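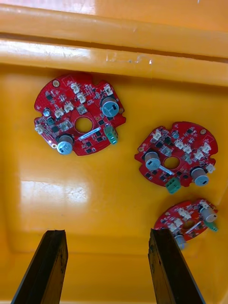
Giron Choir Folder, Standing Edition

A black folder for people who sing in rows. It holds 200 loose pages, which is a full Requiem plus the three carols your director swore you'd dropped.

We started making these after Carmela Aranda's old folder let go of its rings in the middle of a psalm. The chapel dates from 1823 and has a stone floor, so everyone heard it. Her brother Eusebio, two rows back among the basses, kept singing – he doesn't look at the music anyway.

What you get

Cloth-covered boards, sewn at the spine. Eleven elastic cords hold the pages, so there are no rings to click shut during the prayers. A hand strap sits on the back, and it swaps sides for left-handers. The inside pocket takes a pencil and a packet of throat lollies. Please unwrap the lollies before the service.

Weight, empty: 682 grams. Full, it depends on how much your choir likes Bach.

Colours

Black. We tried a navy, called Flumow for reasons lost to a long lunch, and sold it to one choir. Under candles it looks black.

Care

Wipe with a damp cloth. Candle wax comes off if you let it harden and lift it with a fingernail. Red wine doesn't come off.

What singers say

"My arm no longer shakes by the second hymn. My voice still does." – Olaia Rivas, alto

"I'm 93 and I've outlasted four folders. We'll see about this one." – Purificación Sepúlveda, soprano

Name stamping

Up to 20 letters in gold or blind stamping, on the lower front corner. Hebrew, Greek and Cyrillic are fine, but send the spelling typed. Carolina Mendes does the stamping herself and can't read your cantor's handwriting either. Stamped folders can't be returned, even if you change parishes.

Ordering

Choirs ordering ten or more get a spare set of cords. We close the workshop for most of August, so get your Christmas orders in before then if you want them stamped. The matching Ulwood music stand is sold separately and is currently out of stock.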